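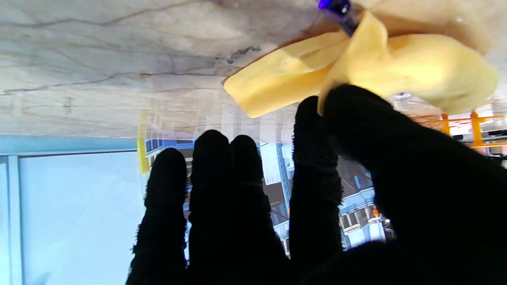

The question we set out to answer was whether anything growing, rotting or lying about within walking distance of Penitz College could be used to dye cloth a colour that would survive ordinary life. Dye books for beginners are cheerful on this point. They give the impression that the countryside is one large paintbox and that our grandmothers went about in crimson. Our own early results suggest they went about in beige. A proper yellow, as in the fabric by the black glove, is the shade most beginners hope for first, and on paper it ought to be the easiest, as a great many plants will give some sort of yellow if boiled for long enough. Getting it to stay yellow took up most of two terms.

Background

Natural dyes need help to stick. The help is called a mordant, and the usual choice for beginners is alum, a white powder that is fairly safe and costs very little. The cloth is simmered in alum first and in the dye afterwards. Without the first step the colour tends to sit on the fibre like a guest who hasn't taken his coat off, and leaves at the first wash.

Wool takes dye more readily than cotton. We used cotton, for two reasons. The first is that cotton is what people have. The second is that we had already bought it. Kandpal Fabrics, on the market square, sold us a bolt end of plain white sheeting at a price that should have made us more curious about it. It had a finish on it that repelled water. We found this out when our first batch of samples floated. Two long washes with soda crystals cured it, and all results below are from cloth treated in this way.

Choosing the plants

We started with a long list and cut it down to what we could gather without asking permission or climbing anything. That left onion skins, nettles, dandelion flowers, oak bark and weld. Weld is the traditional source of strong yellow in this part of the world and grows on the waste ground behind the old station at Stinau. The onion skins came from the college kitchen, which was glad to see them go and then rather too keen to see more of them go. By the end of the project we were being handed sacks.

The dandelions were a mistake. A bucket of them takes an afternoon to pick, boils down to something like cold soup, and dyes cotton the colour of a cream cracker. We kept them in as a comparison.

Method

Each sample was a square of sheeting, washed, mordanted and hung to drip overnight. For each dyebath we used 292 grams of dried plant matter, an odd figure that comes from the capacity of the only pan we were allowed to ruin. The pan was filled to the same mark each time and kept just below a boil for 54 minutes. We had meant it to be an hour. The hob in the practical room turns itself off at 54 minutes for safety reasons, and after fighting it for a week we wrote the number into the method and called it a decision.

After dyeing, every square was cut into four. One quarter went into a drawer and stayed there. One was washed ten times at 40 degrees with ordinary powder. One was pinned to a south-facing window with half of it covered by card. The last was given to a member of the group to use as a handkerchief, duster or whatever they pleased, in order to test what we called general wear. This part of the design produced the most entertaining results and the least useful ones. Two quarters were lost, one was eaten by a dog, and one came back cleaner than it went out.
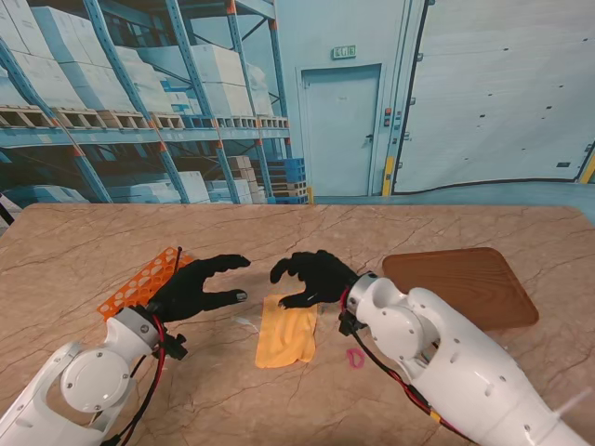

Colour was judged against a printed shade card borrowed from the Stisness Paint Company, whose interior range runs to 333 shades, a surprising number of them white. We would have liked a proper colour meter. The cheapest we could find cost 600 pounds, and our budget had by then been spent on sheeting that floated. So we compared by eye, always at the same window and always at midday, with each person writing down their match before hearing anyone else's. When we disagreed we took the middle choice. We disagreed a good deal, and it emerged in the fourth week that one of us is mildly colour-blind. That person's scores have been left in for the drawer samples, where they made no difference, and taken out for the rest.

Results

Weld gave the best yellow by a clear distance. Fresh from the bath it was bright and slightly green, and the washed quarter lost only a little of that. In the window it held up well until the sunny spell, after which the uncovered half was noticeably paler than the half under the card. It was still yellow. We had grown quite fond of it.

Onion skins gave a deep orange-brown that looked splendid on the first day and made us think we had finished. The light got at it faster than the washing did. By the last reading the exposed half had gone the colour of weak tea, with a sharp line down the middle where the card had been.

Nettles gave a grey-green that the group described in various ways, none of which can go in a report. It changed very little in either test. This may be a sign of fastness, or it may be that there was nothing much there to lose.

Oak bark gave a dull tan and was by some way the most durable of the five. Nothing we did to it had any effect. If the aim is a cloth that will never fade and never be admired, oak bark can be recommended without reserve.

Dandelion has been mentioned.

Problems with the work

The window test was meant to run until May. The college told us on 19/03/2020 to clear the practical room, so the last reading was taken in a hurry and under a cloudy sky, which breaks our own rule about midday light. The readings before that are sound. We also changed the brand of washing powder after the third wash when the first box ran out, and did not notice for two further washes that the new one contained a brightener. Brighteners make pale cloth look whiter than it is, so the fading in the wash test may be overstated for dandelion and nettle.

We should also have tested the tap water. Penitz is a hard water area and weld is said to like chalk, so our best result may owe something to the pipes. A second set dyed in rainwater would settle it, and the water butt behind the bicycle shed has been full since the autumn.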